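How Do You Teach a Robot to Wipe a Plate?

Wiping a plate is a job most people can do without thinking. You hold the plate still, rub the dirty part with a sponge, and stop when it's clean. For a robot, each of those steps is a problem to solve.

Melati Liem and Yoga Wijaya work at a robot lab called Murkby. They wanted to find out how a robot could learn this job, and which way of teaching works best.

Why not just write the instructions?

Many robots in factories follow a list of exact moves. Go forward this far. Close the gripper. Turn. This works well when everything is in the same place every time.

Dirty plates are never in the same place every time. The sauce is in a different spot on each one. One plate might lie partly on top of another. If the robot only knew one set of moves, it would often rub a clean part and miss the mess.

Learning by copying

The Murkby team used a method called imitation learning. To imitate means to copy. A person does the job by steering the robot's arms, and a computer saves everything that happens. It saves what the cameras see, and it saves how each joint in the arms is bent. One saved try is called a demonstration.

Later, a computer program studies all the demonstrations. It looks for patterns, such as "when the cameras see this, the arms usually move like that." After a lot of practice with the saved tries, the program can be put in charge of the arms.

The team used two arms for this job. One can pick up the sponge while the other takes care of a plate. Each arm has a gripper, which is the part that works like a hand, and a small camera on its wrist. The wrist cameras matter because the arms often block the view from farther away.
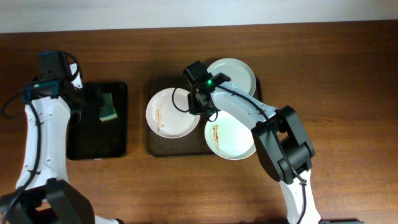
What the team tested

The question was about mess. Should every demonstration start the same neat way, or should they all be different?

The team made two sets of demonstrations, with 200 in each.

In the first set, called the neat set, the plates always began in the same positions. The sauce was always put in the same place.

In the second set, called the mixed set, a person moved things before every try. Plates were turned or pushed closer together. The streaks of sauce were long in some tries and short in others.

Donnie Geddes and Mawar Pelupessy steered the arms for both sets. They took turns, so that each set had tries from both of them. If Donnie had done one set and Mawar had done the other, the team could not have been sure what caused a difference. It might have been the plates, or it might have been the person.

This is called a fair test. You change one thing and keep the rest the same.

What they found

The program that learned from the neat set did very well when the plates were in their usual spots. When a plate was moved even the width of a hand, it often rubbed the sponge on the tray.

The program that learned from the mixed set was slower to learn. At first it was worse at everything. By the end of its training it could find the sauce in most positions, including some it had never been shown.

Both programs had trouble with one thing. When two plates overlapped, the gripper sometimes took hold of both edges. Melati thinks this is partly because the edges look so alike from the wrist camera. The team is now making 500 more demonstrations with overlapping plates to see if that helps.

What does this have to do with you?

People learn in a similar way. If you only practice catching a ball thrown straight at you, you will find it hard to catch one that goes to the side. Mixed practice feels harder – you make more mistakes while you are doing it – but it gets you ready for more kinds of throws.

There is a big difference, though. You could learn to wipe a plate after seeing it done once or twice. The robot needed 200 tries, and it still doesn't know what a plate is for.

Words to know

Gripper: the part at the end of a robot arm that holds things.

Joint: a place where an arm can bend or turn.

Demonstration: one saved try that the robot learns from.

Imitation learning: teaching a robot by having it copy what a person did.

Try it yourself

Put a spoon on a table and ask a friend to close their eyes. Tell them how to pick it up using only short commands, such as "left," "down," and "close your hand." Then move the spoon and use the same commands in the same order. Write down where your friend's hand ends up each time.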